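Vadley Stone Vocabulary: data card

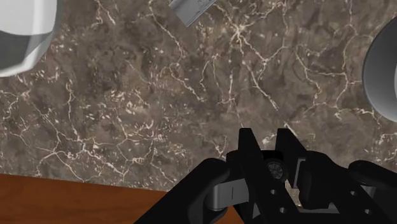 Brown-grey marble with branching cream and beige veins (rendered).

Version 3. Maintained by Alois Lehner. Last revised Saturday, April 21, 2018.

Summary

The Vadley Stone Vocabulary is a list of terms used in the stone trade to describe the surface of polished slabs, with definitions, synonyms and spelling variants. It was compiled from stock sheets and delivery notes kept by the Holzer yard, and from the card index of the former Zulier workshop. It covers marble, limestone and travertine. Granite terms were in version 2 and have been taken out; they will be issued separately under the name Plenness once the duplicates have been sorted.

The list is text only. It holds no measurements, prices or quarry locations.

Files

terms.csv: one row per headword
variants.csv: spellings and abbreviations, each linked to a headword
sources.csv: codes for the sheets and cards a term was taken from
notes.txt: remarks too long for the notes column
CHANGES.txt: history since version 1

All files are UTF-8 with Unix line endings. Fields are separated by commas and quoted only where needed. The first row of each CSV file is a header.

Fields in terms.csv

id: integer, never reused
headword: lower case, singular
class: ground, vein, patch, fault or finish
definition: one sentence, no closing full stop
source: one or more codes from sources.csv, separated by semicolons
status: accepted, doubtful or withdrawn
notes: free text, may be empty

Classes

"Ground" covers the base colour and its evenness. "Vein" covers any line of differing colour, whatever its width. "Patch" covers areas with no clear direction. "Fault" is for features the yard would have marked down: open cracks, pits, filled holes, rust spots. "Finish" covers the work done on the surface, such as honed, polished or brushed.

The line between vein and patch is not firm. The Zulier cards call a broad, soft-edged vein a "cloud", while the Holzer sheets use "cloud" only for patches. Both senses are kept, as separate rows with separate ids. Check the class field before merging on headword.

A dry seam is entered under vein if it is closed and under fault if it is open. Where the source does not say, the row is marked doubtful.

How the terms were collected

The Holzer sheets were typed up in full. The Zulier cards are handwritten, and 88 of them could not be read with enough confidence to use; they are listed in sources.csv with the status "unread" and have no terms attached. Abbreviations were expanded only where the full form appears somewhere in the same source.

Definitions were written afresh. Where the original wording was clear enough to quote, it is given in notes.txt under the term's id.

Colour words were left alone. "Fawn", "biscuit" and "drab" each appear with the meaning the source seems to give them, and no attempt has been made to tie them to a colour chart. Users who need fixed values will have to assign their own.

Known problems

Rows 5 and 28 have the same definition. They come from different sources and may turn out to be one term.

The variants file still contains a few granite abbreviations left over from version 2. They point to ids that no longer exist. Loading with foreign key checks switched on will fail until these are removed.

Plural forms are not handled. A search for "veins" returns nothing.

The "finish" class is thin. The yard dealt mainly in polished stock and seldom wrote the finish down.

Suitable uses

Indexing old stock records, normalising free-text descriptions, glossary work. The list should not be used to grade stone or to identify a variety by name. Trade names were left out on purpose, as the two sources often give different names to what may be the same material.

Updating from version 2

Replace all files. Ids for marble, limestone and travertine terms are unchanged. The column "type" is now "class", and the value "mark" has been split between "patch" and "fault". Scripts that test for "mark" need changing.

Corrections

Send the row id, the proposed text and the source. Corrections received before the end of January are included in this version.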